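RILTELL — Students in the Riltell school district will start and finish the day at new times next fall after the school board voted Monday to move to a two-tier bus schedule.

The change pushes the start of the high school day back by 50 minutes and moves the elementary schools to the earlier slot. The middle school, which shares its buses with the high school, will move with it. The board approved the plan after a public meeting that ran until almost 10 p.m.

Under the new schedule, Riltell High School and Usetitz Middle School will begin at 8:35 a.m. and let out at 3:25 p.m. The two elementary schools, Traleck and Sæther Road, will begin at 7:50 a.m. and let out at 2:30 p.m. All four buildings will keep the same number of instructional minutes they have now.

The district has been short of bus drivers for two years. It now runs three tiers of routes in the morning and three in the afternoon, and a late bus in the first tier has often meant late buses in the other two. In its report to the board, the transportation office said the third tier could be dropped if the middle and high school students rode together and a few of the longest rural routes were redrawn.

The district carries 1178 students by bus on a normal school day. According to the report, 80 of them now ride for more than an hour each way, most of them from farms and scattered homes along the county line east of Usetitz. The redrawn routes are meant to bring all of those rides under an hour. The office tested the routes on paper and then drove them with empty buses over spring break, stopping at each planned stop for the usual time.

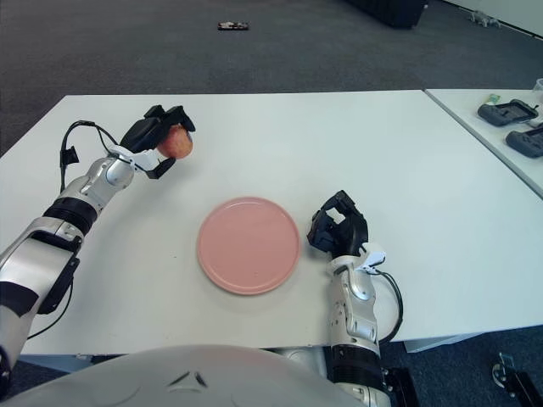 Will families have to sign up again for bus service?

Families already registered for the bus will stay on the list and will be assigned a stop under the new routes. Those who don't ride now but want to start in the fall will need to fill out the transportation form, which is available at each school office and at the district office on Traleck Street. Stop assignments will be mailed in August, and families will have two weeks to ask for a change.

The board had looked at two other plans. One would have kept the current times and hired an outside bus company for the rural routes. The other would have started all four schools at the same time, which the transportation office said would need more buses than the district owns. The outside company's price was higher than the board expected, and that plan was dropped in April.

Board members voted 5-2 for the two-tier plan. The two members who voted against it said they supported the later start at the high school but were worried about young children waiting for buses before sunrise in December and January. One of them asked that the vote be put off for a month so that the district could survey parents of kindergarten students. The motion to delay failed.

As part of the approved plan, the district will move 8 elementary stops that are now on roads without a shoulder or a streetlight. Most will be moved into side streets or driveways where a bus can pull off the road. The district will also ask the county highway department to trim brush at the Sæther Road turnaround, where drivers have reported poor sight lines.

Child care took up much of the public comment period. Several parents of elementary students said the 2:30 p.m. dismissal would leave them with a longer gap before the end of the workday. The district now offers after-school care at Traleck Elementary only, and there is a waiting list. Administrators told the board they plan to open a second site at Sæther Road in time for the first day of school. The cost to families will stay the same, and care at both sites will run until 6 p.m.

Before-school care will end at both elementary buildings, where few families are expected to need it with the earlier start. The middle school library will open at 7:30 a.m. for students who are dropped off before the first bell, and breakfast will be served in the cafeteria from 7:50 a.m. The high school cafeteria will open at the same time.
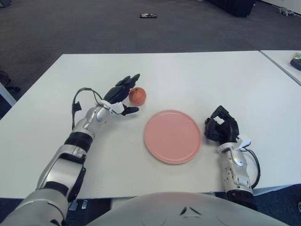 A parent who spoke near the end of the meeting told the board that the later start was welcome in her house but the after-school care had to be in place first, and that she would hold the district to the opening date. "If it slips to October, a lot of us are stuck," she said.

Administrators answered that the second site needs state approval for the room and for staffing, and that the application has been sent. They said they would report on it at each board meeting through the summer.

Two high school students also spoke. One said first period is hard for students who get on the bus before 6 a.m. and that many of them sleep through the ride. The other, who works after school at a grocery store in Usetitz, asked whether students with jobs would be able to leave before the last period. The district said juniors and seniors who are on track to graduate can already ask for a shortened schedule through the counseling office, and that this would continue.

Sports practices will start later in the afternoon. The athletic office said outdoor fall teams should have enough daylight for a full practice until the end of October, and that soccer and cross country may practice for a shorter time after that. Middle school games will begin at 4:15 p.m. Away games against schools that have not changed their times will mean early release for some athletes, and the office expects that to happen more often than it does now. Coaches were asked to turn in their fall travel plans before the end of the school year.

The marching band will keep its morning rehearsals twice a week. Students in the band who ride the bus will need their own transportation on those mornings, as they do now.

The plan also changes the work day for some staff. Elementary teachers will report at 7:35 a.m., and middle and high school teachers at 8:15 a.m. Teachers who work in more than one building will be given a schedule that keeps them within the hours in the current contract. Cafeteria and office hours will be set by each building. The teachers' association did not take a position on the plan but asked for the new hours in writing before the end of June, and the district agreed.

Bus drivers will have fewer but longer runs. The transportation office said no driver will lose hours under the plan. Drivers who now cover the third tier will be offered field trips and midday runs to the county career center to make up the time. The office still has openings for substitute drivers and is offering a $1000 bonus to new drivers who complete their training and stay through the school year. The district pays for the training and the licensing test. 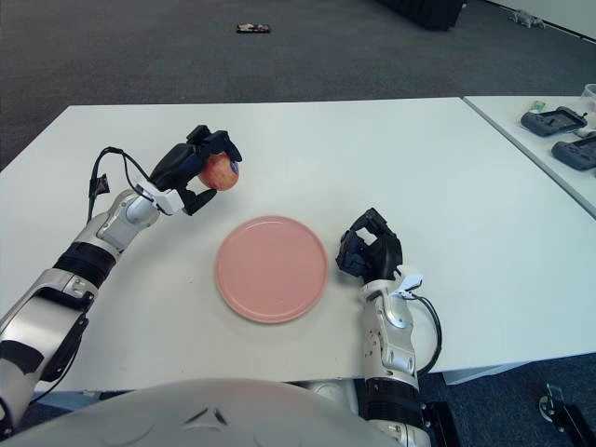 **Riltell School District Communications Office**

The full bus report, maps of the planned routes and the new bell schedule are posted on the district website. Printed copies can be picked up at any of the four school offices or at the front desk of the district office on Traleck Street, which is open on school days from 8 a.m. to 4 p.m. Copies of the maps will also be kept at the Usetitz branch library.

The district will hold two information nights for families before the end of the school year. The first will be in the Usetitz Middle School cafeteria and will cover the middle and high school schedule. The second will be in the gym at Sæther Road Elementary and will cover the elementary schedule, bus stops and after-school care. Both will begin at 6:30 p.m., and transportation staff will have large route maps on hand. Dates will be sent home with students and posted at each school.

Registration for after-school care at Traleck Elementary will open first for families already enrolled and then for those on the waiting list. Registration for Sæther Road will open when the state has approved the site. Families can use one form for both locations and mark which one they prefer.

Questions about stops and routes should go to the transportation office. Questions about early release, shortened schedules or classes at the career center should go to the high school counseling office.

The board will review the new schedule after the first semester. The transportation office was asked to bring figures on ride times, late buses and the number of students riding, and the principals will report on attendance and tardiness in first period. The next regular board meeting begins at 7 p.m. in the high school library.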